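Search this site
Search
Enter keywords

The Vase Task

The procedure ran to 26 pages. Lina Nimri had written most of them and no longer needed the binder, but she kept it open at the station in Nellville because the new operator was her father.

Georges Nimri was a retired florist. The Grurnel contract asked for someone who handled stems for a living, and Majdi Srour, who signed off the budgets, had found it cheaper to hire a relative than to advertise.

"Two methods," Lina said. "In the first you hold the arm by the wrist and move it. It gives way to you and records where it has been. In the second you stand over there and use the hand controller."

"Which is better?"

"The first is more accurate. The second gives cleaner video, as you are out of the way. Majali want the second."

He tried the first anyway. He took the wrist joint in both hands, as he might have taken a customer's elbow at a kerb, and brought the gripper to the stems. He closed it with the button. He lifted, turned and lowered. The log gave a duration of 21 seconds and no faults.

"You turned it before you lowered it," Lina said.

"You let them see the heads. Then you put them in."

"The step isn't in the procedure."

"Is it wrong?"

She looked at the page. The procedure said approach, grasp, lift, align, insert, release. It did not forbid a turn. She entered the run as valid and typed "operator preference" in the notes field.

By July he had moved to the controller. He was slow with it and did not drop things. Carla Bitar, who reviewed the recordings, marked episodes from one to five, and his were mostly fours. She took off the fifth point for the turn. It added time, and the model would have to learn it or learn to ignore it.

The target was 1,000 episodes. At 681 he had an operation on his hand and did not come back.

Lina ran the remainder herself. She was faster. She grasped low, kept the gripper level and went straight to the vase.
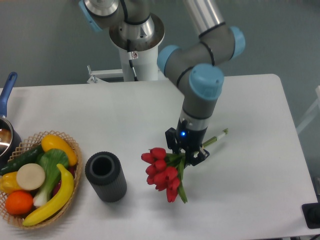
This page was last changed on Aug 17, 2026

The model, which Carla had named Uvasow after a village neither of them had visited, was trained over one weekend. Hiba Obeidat loaded it on the arm and stood by the stop button. Lina had the binder.

The gripper went to the tulips and closed on the stems. It lifted them clear of the table. Then the wrist joint rotated, slowly, until the flowers faced the two women, and stayed there.

"Is that a fault?" Hiba said. Her thumb was on the button.

"No," Lina said. "Leave it."

The arm lowered. Hiba asked what she should put in the notes field, and Lina spelled out his name.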